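# Toiletry Sorting, Bench B: Gallery

Stenero is a set of recorded demonstrations for two-arm sorting of small household goods. An operator drives both arms by remote control, and the joint positions, gripper openings and camera streams are logged together. The training code reads these logs directly. No motion in the set was scripted.

The toiletry task is the third in the series, after cutlery and stationery. It holds 242 accepted episodes. Another 104 were recorded and rejected, mostly for dropped network packets on the operator side or for a hand-over that left one arm idle past the timeout. Rejected episodes are kept in a separate folder with a reason code and are not used for training.

Pictures on this page may be reused with credit to the Stenero project. Full-length recordings are on the download page, sorted by task and then by operator session.

## Overview of the bench

Sorting layout, both arms over the table. Loose items lie toward the near side, with trays and baskets farther back.
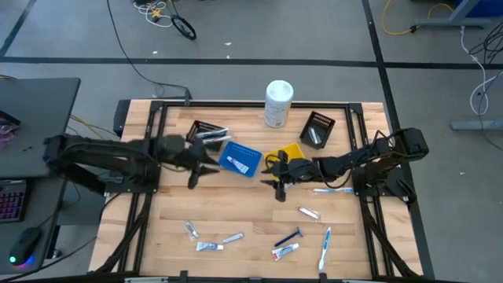 Each episode begins from a scattered start. The operator's assistant spreads the items by hand and checks that none of them rests against the rail, where the fingers can't close around it. Overlaps between items are allowed if both can still be reached from above. Orientation is left to chance. Early sessions used a printed layout sheet, and the policies trained on those sessions learned the sheet: they reached for the right spot with the gripper already turned, whether or not a tube was there.

The assignment rule is by type. Toothpaste goes with toothpaste and brushes go with brushes. The tray for each type is fixed within a session and changes between sessions, and the assignment is written in the episode header under `bin_map`. Users who train without this field should expect the model to average over the sessions and hesitate between trays.

Either arm may pick any item. In practice operators use the arm on the same side as the item and cross the midline only when the target tray is out of reach. Crossing is slow, and the second arm has to be parked first. The Tokov controller enforces a minimum distance between the two wrists and will stop both arms if it is violated. A stop of this kind ends the episode.

## Operator station

The operator sits at a Traso leader rig, a pair of small arms with the same joint layout as the large ones. Moving a leader arm moves the matching follower. There is no force feedback in this version. Operators judge contact from the camera views and from the gripper current, which is plotted in a strip at the bottom of the screen.

Leader and follower are aligned at the start of every session. The follower is brought to its rest pose, the leader is placed in its cradle, and the offset for each joint is stored. If the cradle has been bumped, the offset is wrong by a few degrees at the wrist and the whole session shows a slight twist at the grasp. Two sessions from September have this fault. They are marked `wrist_bias` and can be corrected by subtracting the constant listed in the notes file.

New operators practice until they can clear the table without a stop. Practice runs are not recorded.

## Wrist view at the grasp

Parallel gripper with its fingertips on a small item in clear wrap. A blue basket and a tray of wrapped toothbrushes stand to the right. 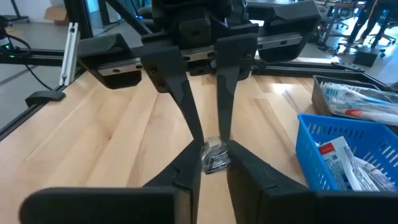
Crinkled wrap is the hardest surface in the set. Film moves under the fingertips before the contents do, and the current plot rises early, so an operator working from current alone will stop closing too soon. The instruction given in training is to close until the current is level, wait, and then lift straight up a short distance before any sideways move. The wait shows in the data as a flat section in the gripper channel. It should be left in. Trimming flat sections to shorten the episodes was tried, and the resulting policy lifted before the grasp had settled.

Tubes are easier but need the right axis. A grasp across the narrow width holds; a grasp along the length lets the tube swing, and the cap then catches on the tray wall during placement. Razors are picked by the handle. Small flat packets are pinched at an edge, or slid a little way with one finger until an edge comes free. Sliding counts as a valid action and is labeled `nudge`.

Failed grasps are kept if the operator recovers within the same episode. These sections carry the label `retry`. Our own training runs include them, and a policy trained without them tends to repeat a missed grasp at the same height.

## Notes on the files

- One folder per episode, with a header, a joint log and one video per camera.
- Time stamps come from a single clock on the recording machine. Video frames are matched to the nearest joint sample.
- Episodes are capped at 800 control steps. Longer ones were stopped and rejected.
- Gripper opening is stored in raw motor units. The conversion table is in the header.
- Camera calibration is repeated after any change to a mount. Use the file in the session folder, not the one at the top level, which is older.
- The Iyer loader reads the format without conversion. Version 2 or later is required for the wrist streams.

Known problem: in some episodes the left gripper channel is missing its first few samples. The loader fills them with the first valid value. Users with their own reader should do the same or drop the samples from all channels.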